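Community > Get Involved > Calls for Participants

Snack tasters wanted at Gandar Kitchen

Do you have strong feelings about crackers? We'd love to meet you! Gandar Kitchen has been baking crackers, crisps and breadsticks since 1986, and this October we're changing more of the range than we ever have in one go. Before we settle on anything, we want regular snack eaters to try it and tell us what they think.

We're looking for 49 adults who can come to two tasting sessions at our Amaral Street building. Each session runs 2 hours, with a break in the middle. You'll try small portions, fill in a short form after each one, and then talk it all over with the group (the talking is usually the best part, and it can get loud).

You don't need any training or a fancy vocabulary. "Tastes like the box" is a perfectly good comment. We do need you to be 18 or over, free of wheat, milk, nut and sesame allergies, and not working for another food company. Please skip perfume on the day, and coffee for an hour before.

Everyone who finishes both sessions gets a $60 gift card and a bag of crackers to take home. Parking is free behind the Kirkus building.

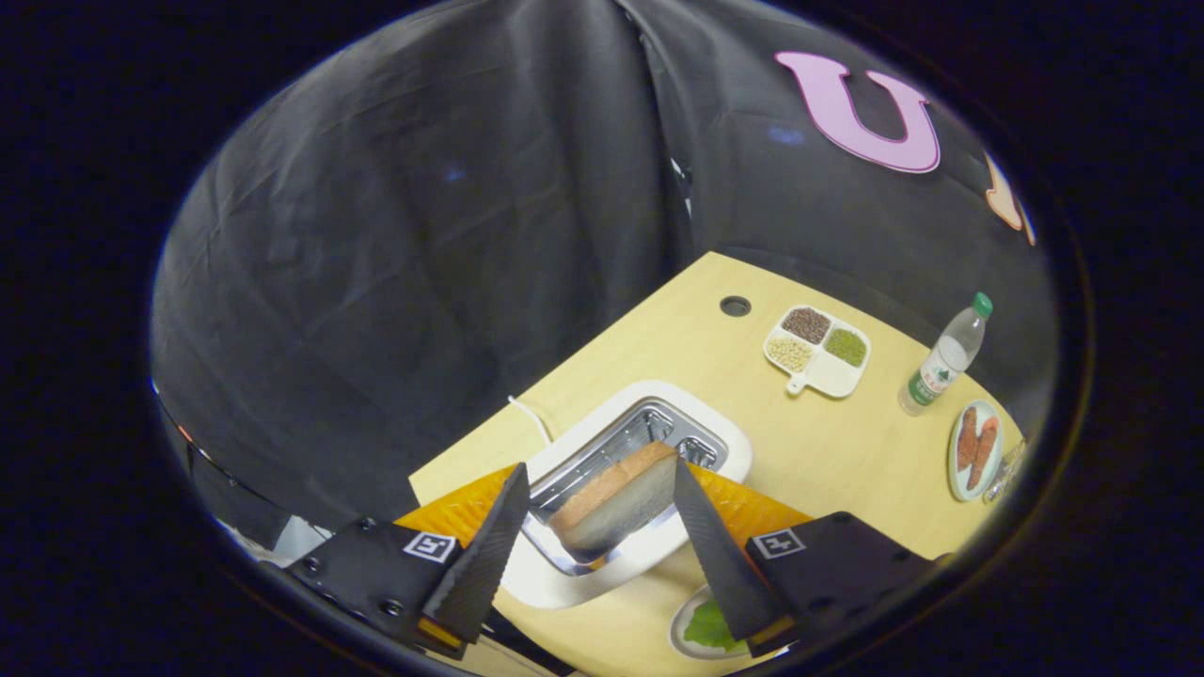 A divided serving tray on the table, with a pink letter U on the black backdrop.

To sign up, call the front desk and ask for Graça Serrano, or leave your name and a daytime number with Armindo Godinho. Evening and Saturday groups are both open. Sign up by Fri 11 May.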